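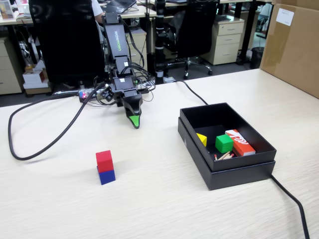 Blocking for People Who Hate Blocking
Speaker notes, guild talk in Wandthorpe

Hello, everybody, and thank you for coming in with your knitting bags. Please keep your needles going while I talk. I would much rather look out at a room of people working than a room of people being polite to me, and if you drop a stitch and need to mutter, go ahead and mutter.

(Pass the two swatches down the left side first. Remind people they can squeeze them.)

I want to start with a confession, and it's the gray cardigan I have on. I made it sixteen years ago and I did not block it, and if you come close you'll see that the left front is a good bit longer than the right. I have told people for years that this is how it was designed! My mother knit all her life and never pinned out a single thing, and I took that as permission. Then I made a lace shawl, a big one, and when it came off the needles it looked like something you'd find at the back of a dishwasher. That was the day I went and bought pins.
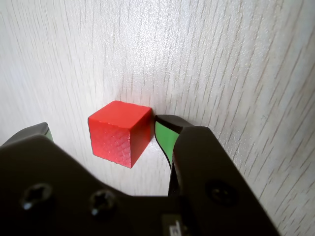

By Ariel Mercado
September 5, 2020

So, what do we mean when we say blocking? All we mean is getting the knitting damp, putting it in the shape you want, and leaving it alone until it is dry. People make it sound like surgery, and I think that scares off a lot of good knitters. If you have ever washed a sweater and laid it flat on a towel, then congratulations, you've blocked.

(Pause for the swatches to come back around. Ask who has felted something by accident. Put my own hand up.)

Let me take the wet way first. Fill the sink with cool water and a little wool wash, push the piece under, and go and have your coffee. Twenty minutes is plenty. When you lift it out, hold it in both hands like a sleepy cat, so the weight of the water doesn't drag it down. Don't wring it. Roll it up in a towel and stand on the towel, in your socks, and enjoy yourself.

Then you lay it out. I use the foam squares that children play on, and I have a tape measure and the pattern next to me, open to the page with the finished sizes. For a sweater I pat more than I pin. Get the chest width right, then the length, then the sleeves, and match one sleeve to the other before you walk away. Ribbing you leave alone, or even squish together a little, or your cuffs will flap.

(Show the Barredo shawl here. Clive Wainwright is kindly holding the other end, so wait for Clive.)

This one is called Barredo and it took me 900 yards of fingering weight, all of it from a cone of Tasard wool I'd been saving for something special. Before blocking, I could have carried it in a coat pocket. Lace wants to be stretched harder than you think is decent. I run wires through the long top edge first, get that good and straight, and then pull each point out and pin it, working from the middle toward the tips so that the two halves stay even. If the pins lean away from the shawl, they'll hold better.

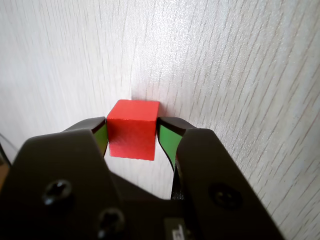 Now, steam. I use steam for scarves and for seams, and for a hat when I've finished it the night before somebody's birthday. Hold the iron above the knitting and let the steam drift down into it, and do not, please, set the iron down on your stitches. I did that to a moss stitch collar and it went as flat as a placemat. With acrylic you want to be more careful still. Too much heat and it goes limp and shiny, and there's no bringing it back, so try it on your swatch first.

Which brings me to swatches, and I can hear the sighing from up here. Wash the swatch! Wash it the same way you'll wash the sweater, and measure it before and after. My Jarkumia pullover grew two inches in the body the first time it met water, and I had a perfectly good swatch sitting in a drawer that would have told me so, if only I had ever gotten it wet.

(If time is short, skip the cotton part and go to questions.)

Cotton, quickly. It's heavy when it's soaked and it takes ages to dry, so block it on a day when you can open the windows. It won't bounce back like wool will, and you may have to pat it into shape again after every wash.

All right, questions. Clive has the spare pins and wires on the side table, and anybody who brought an unblocked piece, come up and we'll pin it out together while the kettle boils. We meet again in October, for mittens.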